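Kitchen Tips I Picked Up at a Robot Open Day

So in July my sister talked me into driving 90 miles to the open day at Fledivwood, and I came home with a page of kitchen notes I didn't expect to write. The big draw was Kirkik, their table-clearing program, which they run in a simulated kitchen on a wall screen before any real plates get involved. We stood there for ages! Dimas Osman ran the demo and was very patient with all of us asking about our own messy counters.

First thing I wrote down: small stuff before big stuff. Forks and knives get picked up first, then glasses, then whatever is heavy. I always did it backward, hauling the big things away and knocking a spoon on the floor on the way. I've switched, and clearing up after dinner goes a lot smoother.
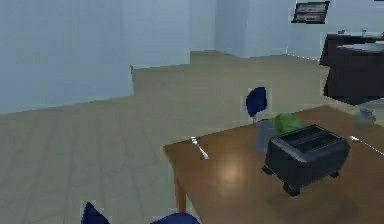
Second tip, leave yourself a landing spot. Dimas said a practice run can fall apart over one crowded corner, and they had logged 340 runs that month with 74 of them stopped for exactly that. At home I now keep a patch by the stove the size of a dinner plate where nothing is allowed to live (my husband's mail keeps trying). Hot pan comes off, hot pan goes there.

Glasses go where you can reach them without leaning over anything. Same with the toaster: unplug it, let it cool all the way, and slide it forward before you go after something behind it. I've got a scar on my wrist from the old way.

Shiny tabletops were a whole conversation. Glare can confuse the software, and a lady from Bodnár who was visiting too said she has the same trouble seeing crumbs on her polished table. Her trick is to crouch and look across the surface from the side, then wipe toward you with a barely damp cloth. Works great on mine, especially in the evening with the lamp on.

Oh, and knives! Point them all the same way when you set them down to dry, handles toward you.

Parking at Fledivwood is free but fills up by 10 in the morning, and the coffee is better at the place across the street. They're doing another day in the fall and I've already told my sister she's driving.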